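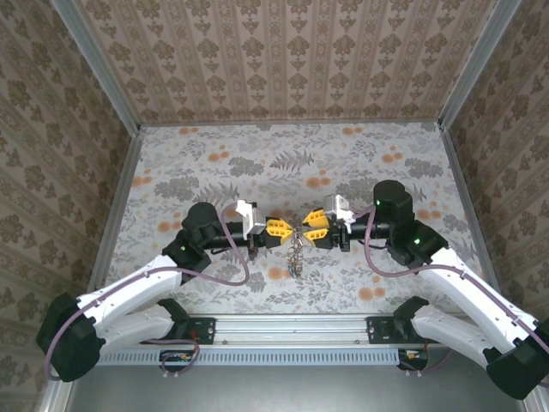
Figure 2. The two-arm Fado kit in the papered enclosure, with a small chain-like metal object between the grippers.

3.2 Kit under review

The Fado kit is sold by Driltside as a set of two small arms for teaching and bench research. We bought one set at the list price and put it together from the printed guide, without help from the seller. The arms are fixed to an aluminium rail at the near edge of the work area by black mounting plates, and they face inwards so that the grippers can meet over the middle of the floor (Figure 2). Cables to the grippers are run along the outside of the links. The guide asks for a tie at each joint. We left these out for the first tests and found that the cables did not catch during normal moves, although they did swing when an arm was stopped sharply.

The walls and floor of the enclosure are lined with patterned paper. Heydari, the only other kit we tested, was run in the same enclosure with the same paper, so that the background was equal for both. The pattern on the floor is busier than a plain bench top, and small grey parts are harder to pick out against it.

Handling of thin, loose parts was tested apart from the block tasks in Section 3.1. These parts change shape when held, and a grip that works on a block may let them slip. The yellow and black fingers supplied with the kit were used throughout. We did not fit the softer pads that Driltside offers as an extra.

Each kit was given 201 attempts at passing a part from one gripper to the other. An attempt was counted as a success if the part stayed in the second gripper after the first had opened and moved away. Fado succeeded in 176 attempts. Most of its failures came from the second gripper closing slightly too early and pushing the part aside. Yuk-lan Shek checked the count against the logs in January 2022 and found no differences. The results for Heydari are given in Section 3.3, together with the set-up times for both kits.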